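4.3 Limpieza y revisión de recipientes metálicos

Esta sección se aplica a las cubetas y bandejas metálicas sin tapa del sistema de almacenaje Dekberg. El personal deberá leerla completa antes de iniciar los trabajos.

PRECAUCIÓN: No utilice lejía, salfumán ni estropajos metálicos. Los daños causados por estos productos quedan excluidos de la garantía.

1. Vacíe el recipiente y retire los restos con un cepillo de fibra.
2. Prepare la solución limpiadora Renditz: 41 ml de concentrado por cada 1.000 ml de agua templada.
3. Aplique la solución con un paño suave - siempre del borde hacia el fondo - y déjela actuar cinco minutos.
4. Aclare con agua limpia y seque de inmediato, con especial atención a las esquinas.

Nota: Los recipientes de más de 800 mm de longitud deben manipularse entre dos personas.

4.4 Desgaste superficial
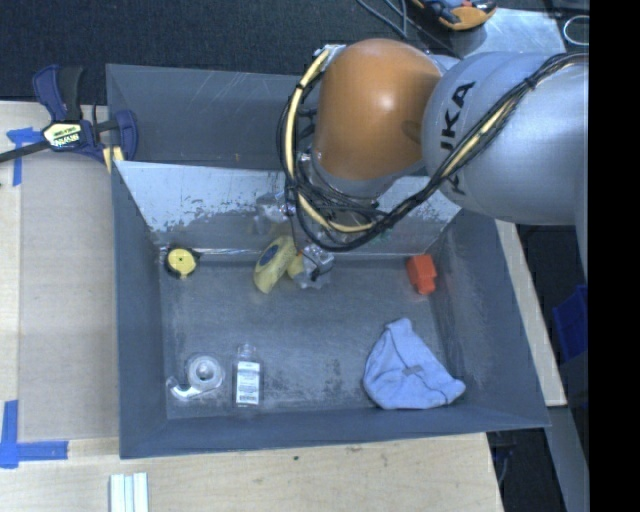 Tiempo de lectura: 2 minutos

Las manchas oscuras, las rozaduras claras y los arañazos finos en el fondo se consideran desgaste normal y no requieren intervención. Retire del servicio todo recipiente que presente grietas, perforaciones o bordes cortantes.

5. Anote el resultado en la ficha de mantenimiento.
6. Solicite los repuestos al almacén de Sillstead con la referencia 3304.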